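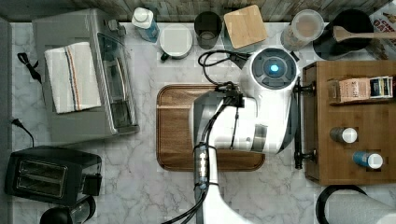 Kitchen arm inspection, Tistcombe, March. Clindar says its arm can clear and wipe a worktop. I have my doubts. Loose cloths are the first thing I mark down, and there is a folded towel on top of the toaster oven.

1. Cloths off hot appliances – FAIL. Move before any run.
2. Cables clear of the board – CHECK. They trail near the work area.
3. Stop button within reach – PASS.
4. Wipes board unaided – FAIL. 2 tries out of 8, some 3 minutes each. I'd do it quicker with a sponge.

Retest after the next update. No sign-off yet.

We use cookies. Accept / Manage

© Plumel Inspections | Contact | Back to top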